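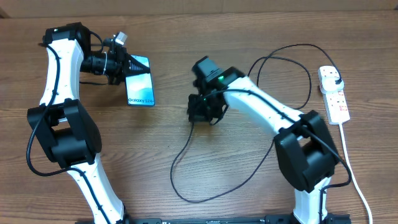 Slide 1. Two-arm bench cell, handset in the left gripper. Title text: Budgeting for small arms – what goes on the purchase order and what doesn't.

Speaker: Rangi Merrick. Costing sheets by Freya Hollis. Leave the title slide up while people come in.

Opening. Introduce self, Firneck, handset handling group. State scope: planning and purchase of a two-arm bench cell for handling phones and similar flat objects. Not covered: industrial arms in guarded cells, mobile bases, anything that needs three-phase power. Questions at the end, except on the lead time slide, where it is easier to take them as they come.

Point at the slide. Ask the room to list what they would have to order. Most will say arms and grippers. Then go through the rest: rail, camera, cable, clips, power strip, table. On our first request, arms and grippers were the only lines we had.

Slide 2. Line items

Read the headings only. The sheet is in the handout.

Arms. Priced as a pair. Check whether the quote is for assembled units or for parts. Flurnier quotes both ways on the same form and the difference is a single letter in the part code. We ordered parts by mistake the first time and spent the commissioning week with a screwdriver.

Grippers. Budget for the gripper separately even when the arm comes with one. The supplied jaws are generally a compromise. For phones we wanted a ribbed finger that gives some grip on a glass edge without a high closing force. Order spare fingers with the first order. They are consumables and should be coded as such, otherwise each replacement goes through capital approval.

Cameras. One per wrist plus one overhead. Include brackets. Freya found that the bracket was out of stock more often than the camera.

Mounting. Rail, fasteners, and whatever holds the rail to the table. Common rail for both arms is preferred. If the arms are fixed separately, the distance between the bases changes each time the bench is moved, and the calibration has to be redone.

Test objects. Usually forgotten. If the task is handling phones, you need phones, and you need to be able to drop them. Ask IT for retired units before buying. A retired unit must be on a written list with a cost centre against it.

Slide 3. Cable

Spend time here. More downtime in our log is coded to cable than to motors.

Each arm has a cable running out along the links to the gripper. It has to be long enough for full extension and therefore has slack everywhere else. Slack ends up on the table, in the workspace. Clips along the link deal with part of it. The remainder at the wrist is harder, as a clip close to the gripper restricts wrist roll.

Budget lines: clips, flexible cable rated for continuous bending, and at least one full spare loom per arm. Meireles will make looms to length if you send a drawing. Send the drawing early. The sample loom took longer to approve than to make.

Measure cable length with the arm at its worst pose, not at home position. Add the distance to the supply. Write both numbers on the drawing.

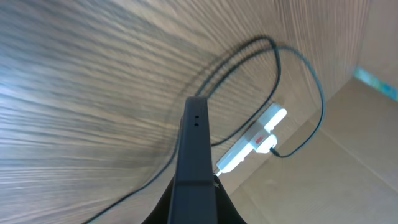 Placement of mains outlets belongs on the same drawing. If the power strip sits on the table, it is an obstacle, and it takes up area that you have already paid for in reach. It also adds its own cord and whatever is plugged into it. For a permanent cell, specify an under-bench outlet rail and cost the electrician. For a trial cell, a strip on the table is acceptable provided that:

the strip position is recorded and taped
the keep-out volume in the planner includes the plugs and the rise of the cable above them
the switches can be reached without putting a hand between the arms

The third item is the one that failed our internal review. A switch on a strip is not an emergency stop. Put the stop button on its own line in the budget so that it cannot be cut along with accessories.

If asked about wireless cameras: we looked, the latency was not acceptable for our grasping work, and a battery would add mass at the wrist.

Slide 4. Payload and reach as cost drivers

Suppliers quote payload at the flange. Subtract gripper, camera, bracket and the portion of cable the wrist has to carry. What is left is what you can lift. For our gripper build the remaining allowance was 500 g, with a modern phone taking a fair part of it once you allow for acceleration and for holding the phone near one end. A phone held at the end also applies a moment to the jaws, and the quote will not mention that.

Buying the next payload class up costs more than the arm price suggests. The rail changes, the table may change, and the risk assessment has to be redone. Before going up a class, check whether the camera can move to a lighter bracket.

Reach: draw both envelopes on the table and shade the overlap. For handover from one arm to the other, the overlap is the only area that counts. Shorter arms placed closer together can give the same overlap for less money.

Slide 5. Lead times

Take questions here.

Order of longest to shortest in our case: arms, looms, rail, cameras, everything else. The arms took nearly 4 months from order to dock. Furnach quoted less but would not hold the price past September, which is outside our approval cycle. Freya's note on this: ask for price validity in the request for quotation and reject any response that leaves it blank.

Stage the purchase. Stage one is one arm, one gripper, one camera, and the rail sized for two arms. Stage two is the second arm. The rail is cheap compared with re-drilling a bench. The risk in staging is a hardware revision between orders. We received a second arm with a different connector on the wrist motor and had to buy an adaptor. Ask the supplier in writing whether a revision is planned.

Slide 6. Operating budget

Capital is the smaller problem. Recurring items to put in for each year:

gripper fingers
one motor per arm, bought ahead and held on the shelf
loom replacement
operator time for reset and tidy-up
calibration time

On motors – hold the elbow size, not the wrist size, if you can only afford one. The elbow carries the load whenever the arm is extended.

Operator time is normally entered as zero. We logged it for three months and now enter it as a part-time position. The finance reviewer queried that figure and accepted it when shown the log. Keep a log from the first day.

Slide 7. What we would change

Order assembled arms. Fix the outlet position before the rail is drilled. Buy looms in one batch. Put the table surface on the list as well: a plain matte surface is easier for the overhead camera than a strong grain, and a replacement top is a minor cost at the planning stage. We have not changed ours yet. It is in the next request.

Handout: costing sheet, loom drawing template, keep-out checklist. Freya Hollis has the editable version of the sheet. Supplier quotes are not in the handout and should not be read out if requested.

If running short, drop slide 4 and go straight to lead times. Leave slide 7 up for questions.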